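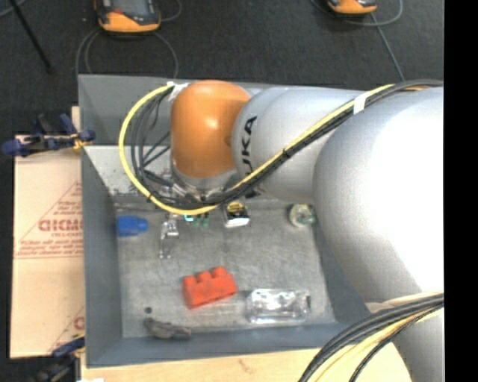 This page was last changed on 12th August.

Trondale Community Television is a local TV channel serving the harbor town of Trondale and the nearby villages of Porkport and Rernham. It carries news, call-in shows, school sports and a remarkable amount of live music, in English and Spanish, and it can be watched over the air, on cable and through a free online stream.

History
The channel grew out of a radio hour hosted by Telmo Barrios, a ferry engineer with a huge record collection and a gift for getting shy people to talk. Listeners kept asking to see the bands, so Barrios and the sound editor Consuelo Aguirre began filming the sessions in a former net loft on Vallejo Street. The first broadcast was a two-hour dance special, and it went out with a hand-painted title card that the station still uses every June!

For its first season the channel was on the air only five evenings a week. A daily schedule followed once the Rernham transmitter was in service, and with it came the morning news, the tide report and the much-loved cooking show Salt and Smoke.

Programs
The flagship show is Harbor Tonight, a live mix of local news, interviews and music that closes with a song chosen by a viewer. It has passed 244 editions, and the older ones are a wonderful record of how the town talked, dressed and argued (the parking debates alone fill several evenings).

Dos Orillas, presented by Aguirre, is the main Spanish-language program. It covers family history, poetry and news from relatives overseas, and callers often join from other time zones in the middle of their night. Its theme tune, played on accordion and steel guitar, was recorded in one take.

Children's programs run in the late afternoon. The best known is The Porkport Pirates, a puppet serial in 11 parts with songs by Barrios, who also voices the parrot. A second series was written but has never been filmed.

Availability
The over-the-air signal reaches Trondale, Rernham and most of Porkport, though homes under the north cliff usually need a rooftop antenna. Cable viewers can find the channel at number 132. The online stream carries the same schedule, apart from some school games for which only broadcast rights are held.

Archive
Early tapes are stored at the Rernham library, where they can be watched by appointment. Most of the first season survives, including the complete dance special with its original weather bulletin. The second half of the opening Dos Orillas is missing, and the station welcomes home recordings of it in any format.

See also
Community television
Radio in Trondale
Vallejo Street net lofts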